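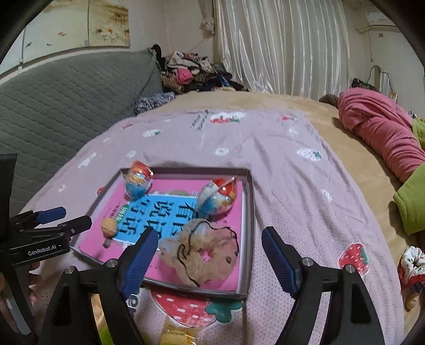
Fixing a gripper that drops thin plastic

Filed under: Handheld Tools > Faults and Repairs

A missed grasp on a bag or wrapper usually gets blamed on the operator. Check the fingers first. On our Dimholm units the cause was a finger joint screw that had backed out, so the pads met at an angle and the plastic slid through.

1. Power the tool off and unplug it. One of ours closed on Giorgia Negri's thumb during a pad change in May.

2. Hold the body and rock each finger sideways. Play at the tip should be under 2 mm.

3. If one finger is loose, take out its upper joint screw, clean the threads and put it back with a drop of medium threadlocker. Stop when it is snug - the older 2018 frames strip easily.

4. Wipe the ribbed pads with alcohol. Replace any pad with flattened ribs.

5. Leave the threadlocker overnight, then power up and run the zero routine with the fingers fully closed.

6. Test on a crumpled bag, then on something hard and round. Do 28 closes. More than 2 drops means going back to step 2.

Mark any recordings made with the loose finger as suspect. The logged opening width on ours was off by up to 6 mm.

Tavion Van Dusen

Contact | © Drolgate | Back to top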